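About Us

Plunano tests household and shop-floor machines for people who are thinking of paying for one.
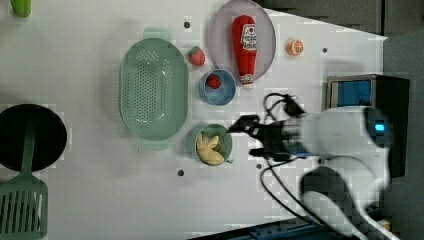 We started because two of us had sat through too many sales demos. A machine picks up a cup, the room claps, and the slide after that says it will be clearing tables in restaurants by next year. We had both worked in kitchens before we worked in engineering, and we had questions. What happens when the cup is somewhere else? How long did the setup take? Who was standing next to the stop button?

So we ask those questions for a living now. We are a small independent lab. We don't build machines, we don't sell them, and we don't take a cut when somebody buys one. Makers can pay us for a test, and so can buyers, but either way the full results go to whoever paid, including the bad days.

What we test

Mostly dull things. Moving food from a bowl to a plate. Putting a cup back where it came from. Sorting small parts into trays, folding towels, loading a rack. For kitchen work we begin with toy food and light dishes on a plain white table, viewed from straight overhead. A toy strawberry in a cup is a much easier job than a real one, which bruises and leaks and has a stem that comes off in your fingers. We tell clients this at the start. If an arm has trouble with the toy version we stop there and save them the price of the second week.

Each chore is run 100 times. We move things between runs, and we don't tell the maker's staff where they're going next. A pass means the job got done with no hands helping. A dropped item that gets picked up again is logged separately, and makers tend to argue with us about that.

Our house line is 85 passes. Below that we won't call a chore "done" in a report, whatever the brochure says. Even 85 is generous, if you think about how you would feel about a dishwasher that left 15 plates out of 100 on the floor.

Where things stand

Of the 17 chores on our current list, machines sent to us have cleared the line on 2. Both are shop-floor jobs with the parts in fixed positions, and a good fixture was doing a lot of the work. No household chore has made it yet. We expect one will, and we'll say so when it does - we have nothing against robots, and a few of us are fonder of them than we let on to clients.

What we don't believe is that a kitchen helper is almost ready because a video of one looks smooth. Videos get cut. Some of them are sped up, too.

Our reports

Our test method is called Winduvik, after the street our first workshop was on. It is free to read and free to copy. Papadakis, the equipment rental firm downstairs, uses a short form of it before taking on new stock, and they have sent back more machines than they've kept.

Sending us a machine

We book about a month ahead, longer in August. Tell us the chore, the room it is meant for, and how much help it needs to get going in the morning. Please leave the demo video out of the box.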